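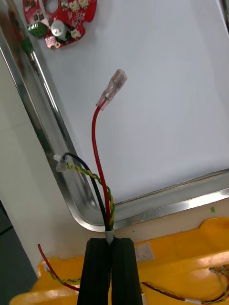
How I Tidy Up Loose Wiring With Twists and Tape

By Milan Wuyts
November

My first wiring job for the Flidar (the little bench fan I've been nursing along for 8 years) was a nest. Everything worked, but whenever I opened the lid I had to poke through it with a pencil to find anything. So now I make a proper harness first, on the table, and it's so much nicer!

Start by measuring the longest run and adding a hand's width. I cut mine from a 500 foot spool I got at Van Wijk, and yes, I'll be using that spool until I retire. Cut both colors of each pair together so they match.

Twisting is the fun part. Clamp one end in a vise, put the other end in a drill chuck and go SLOWLY. Stop when the twist looks even, then let the drill unwind a little before you let go, or the whole thing springs up into a pigtail.

Taping comes next, and I like to do it before any connectors go on. Lay the pairs side by side and wrap them wherever they need to stay together. On the blue and white one I used white tape, one wrap on the thick trunk and a longer, skinnier one right where it splits, and past that the pairs head off on their own. Ragged tape ends don't bother me, but you could trim them.

Connectors go on last. Crimp, tug, and if a wire slides out, cut it back and do it over. My crimper is a cheap Skesex and I've had to redo 5 in one evening, so leave yourself that extra length!

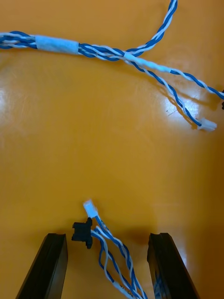

Checking comes before anything gets plugged in. I go pair by pair with the meter, one probe at each end, and write down which color goes to which pin. With a twisted pair like the one running down to the little white connector, blue and white are easy to tell apart right where they go into the back, so that's where I look first. Then I wiggle each branch while the meter beeps. If it cuts out, redo that crimp.

113 shares
5 comments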